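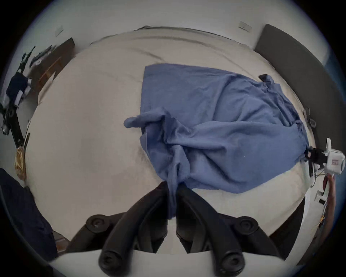 The robotics club at Rellby meets at seven in the evening and spends most of its time on laundry. Students work the hand-held grippers in pairs to learn what a folding robot will need to do. Radka Vidmar, who runs the club, starts everyone on a bed. A thin blue cloth pinched at two points twists up like rope between the black fingers, and the new members have to work out where to grip next. The club has 30 members and spent 339 dollars on parts this term.

"Corners are the hard part," says Ognjen Ivanov, a second-year student. "You lose one and the whole thing bunches – then you start over."

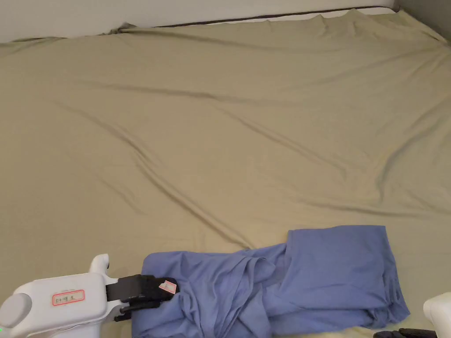 The Petek Cup

In June the club goes to Clorkcombe for its first folding contest.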